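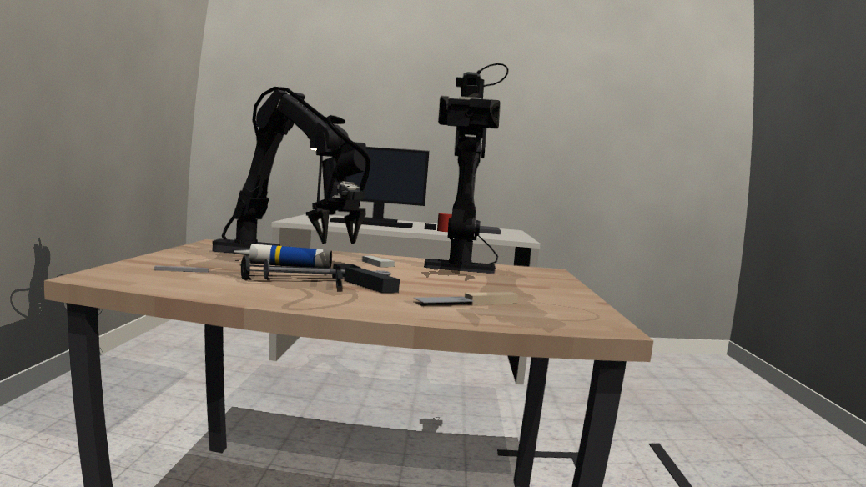
*Mullau Simulation Bench, Two-Arm Cell Group*

### 7.3 If the left arm stops above the caulking gun

We had this fault rather often in March, so please don't worry if it happens to you! The left arm halts over the table with its gripper open, and the log shows error 477 (grip target lost).

1. Press Pause, and leave the right arm folded on its base while you work.
2. Open the Ekaver panel and choose **Reload objects**, then give it a good 20 seconds.
3. Lower the grip force limit to 3 and run the pick again, slowly.

**Note:** the tube and the gun frame load as two separate objects, so do check that both are listed.

**Caution:** never clear 477 by switching off collision checks. Those same settings get copied to the real cell. If it comes back, send your log to Orlando Grajales.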